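Rernwood Hall, monthly walk round. Done 2017-06-26, D. Yook. Sokdale Room and upstairs store included this time as they got missed in the last one.

**OK** = fine, **ACT** = needs doing, **N/C** = not checked

## Outside and entrance

- [x] Front steps, OK. Moss scraped off.
- [ ] Handrail left side, ACT. Bottom fixing moves when you lean on it. Same as last month!!
- [x] Porch light, OK
- [ ] Ramp, ACT. Grip strip lifting at the top end, someone will catch a wheel. Taped for now.
- [x] Keysafe, OK, code changed

## Fire

- [x] Alarm panel, no faults showing
- [x] Call point test, used the one by the kitchen. Bells heard in every room incl. the gents
- [ ] Extinguishers, ACT. The foam one in the corridor has its pin tag missing. Rest in date. Radulović due to service them in December but I'd like that one looked at sooner.
- [x] Emergency lights, all came on. Corridor one is dim, keep an eye.
- [ ] Rear fire door, ACT. Sticks at the bottom, needs a proper shove. Two stacks of chairs in front of it again. Moved them myself. PLEASE can hirers be told in writing, the sign isn't working.
- [x] Assembly point sign, OK but faded

Fire door is the one I'm most bothered about. It opened, but a child wouldn't manage it. Skutness quoted 400 to plane and rehang, which seems a lot for a door, but I haven't had anyone else out to look. Can we get a second price this week. 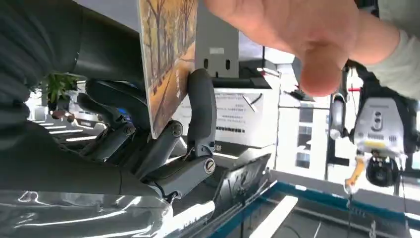

Noticeboards and wall stuff next. Rule is nothing paper within reach of the heaters and nothing at all on the escape route walls, and we are not sticking to it. Corridor board is three layers deep in old posters, took down what I could. Anything card sized and loose is the worst for it, they slip off the pins and end up on top of the convector. A card like the one with the row of trees in autumn colours is fine on the main board in the hall, well away from heat, just not tucked behind the pipes. Use the covered board for anything that's staying up longer than a month.

## Kitchen

- [x] Fire blanket, OK
- [x] Fridge, 2 degrees on the dial thermometer
- [ ] Urn, ACT. Lid doesn't sit right and it spits. Label on it, do not use till sorted
- [x] First aid box, topped up plasters and the burn gel
- [ ] Cupboard under sink, ACT. Bleach back at floor level. Moved to the high shelf
- [ ] Extractor, N/C, ran out of time

## Sokdale Room

- [x] Windows, restrictors all working
- [x] Sockets, OK, no cracked plates
- [ ] Floor, ACT. Raised edge on the carpet tiles by the door. Only small but it's exactly where people turn round with trays
- [x] Max numbers sign up and readable
- [ ] Folding tables, ACT. 16 looked at, 2 have dodgy leg catches. Both marked with red tape and put at the back. Don't bring them out becuase you're short.

## Upstairs store

- [ ] Stacking, ACT. Boxes above head height again
- [x] Light and switch, OK
- [ ] Loft ladder, N/C. Didn't want to go up with no one else in the building

## Toilets

- [x] Alarm cord in accessible loo, tested, and it reaches the floor now
- [x] Hot taps, warm not scalding
- [ ] Ladies, ACT. Second cubicle lock jams

## To do first

1. Rear fire door, second quote
2. Extinguisher tag, ring Radulović
3. Handrail. Just needs longer screws I think, plus a plug
4. Urn, mend or bin

Extractor and loft ladder carry over to next sheet. Copy of this in the red folder, old one can come out. Signed Da-eun Yook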